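Two-arm cell: left hand drops out after a while, cable or something else?

Posted in Robot Setup and Repair

Gorazd Milošević

I look after a two-arm bench cell that we call James. Multi-finger hand on the left arm, thin-finger gripper on the right. It picks small things out of cartons and sets them down on a cloth. We put it together in March and it ran fine until I moved the left arm's hand cable.

Originally that cable went straight off the wrist to the table. It snagged on cartons, so I took it off and ran it along the underside of the arm with clips. Since then the left hand loses communication. The arm itself stays up, no fault on any joint. Only the hand goes, and it comes back if I power the hand off and on. The log has it dropping 46 times in one shift. The error is 2199, and the manual only says "end device timeout".

What I have done so far:
Swapped the hand cable for the spare. Same.
Reseated the connector at the wrist. Better for an hour, then same.
Updated the hand firmware. Same.
Ran the arm slowly with the hand idle. No drops at all.

The right arm has its cables in loops over the top and never drops. Is it worth redoing the left one the same way, or am I chasing the wrong thing? I would like to avoid pulling the wrist apart if I can.

Bok-nam Byun
Accepted answer

I would redo the cable before touching the wrist. No drops when slow with the hand idle doesn't prove much by itself, but together with "better for an hour after reseating" it sounds like the plug is being pulled a little at a time.

When a cable is clipped tight along the underside, all the wrist rotation has to come out of the last short piece between the last clip and the plug. Over the top with a loop, the loop opens and closes and the plug feels nothing.

Check it this way:

1. Power off the hand. Leave the arm on and put it in hand-guiding mode at low speed.
2. Turn the last joint to one end of the range your program uses, then to the other. Keep your fingers on the plug. If you feel it move in the socket at either end, you have your answer.
3. Take off the last two clips and let that section hang. Turn the joint again and measure how much extra cable it wants.
4. Add that much plus a bit. Put a strain relief on the arm, before the joint, so the load goes there and the plug carries none of it.
5. Run the program at low speed with the hand on and watch the slack through one full cycle. It must not touch the carton.
6. Only then go back to full speed.

Use hook-and-loop wrap for this. Zip ties get pulled too tight and you have to cut them every time you change your mind.

Also look at the full reach into the carton, because that is where the wrist tips over the most. On our cell at Jermont the program had been edited and the wrist was turning farther than when the cable was fitted. Limiting that joint in software fixed half of the problem.

If it still drops with a proper loop, swap the power supply for the hand. A sagging supply gives a timeout too, and it shows up when all the fingers close at once.
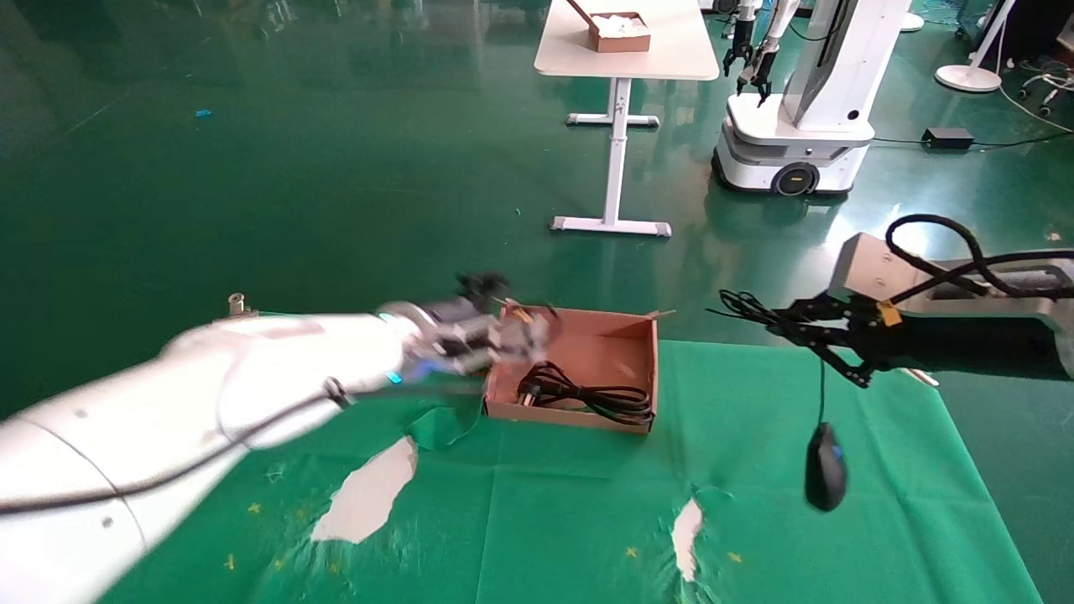 Slack on the gripper side matters as well, and so does what the cell is handling. Corded items are hard on this kind of setup because the load doesn't stay where you grip it. With a computer mouse hanging from the gripper by its thin cord, like the one on the right arm, the weight swings whenever the arm stops short, and that goes into the fingers. I would lower the acceleration on any move that carries something by its cord. Coiled cable lying in a carton is the other one to watch, as a finger can go through a loop and lift the lot. Have the hand come straight up and pause before it travels sideways.

Kastriot Mujić

had the same code, was the connector. buy a new one

Vasilis Obradović

Agree with Bok-nam on the loop. Two things to add.

Look at the cloth while you are at it. Ours wore through where the fingers press down, and once there is a hole the fingertips catch on the edge. A catch like that pulls on the hand in a direction the cable was never set up for. Replace it when it tears. Tape over a hole only makes a new edge.

Second, write down the time of each drop and the program step. I did this with a Prorora controller and found nearly all of them were on one move. I moved one waypoint and never had to open anything. The default log keeps 900 lines, so copy it off before lunch or the morning is gone.

Gorazd Milošević

Followed the steps from Bok-nam. The plug did move, at one end of the range only. I took the last two clips off, gave it 78 mm more and put the strain relief before the joint. No drops through the afternoon. Will order a new cloth and try the slower move for the corded items next.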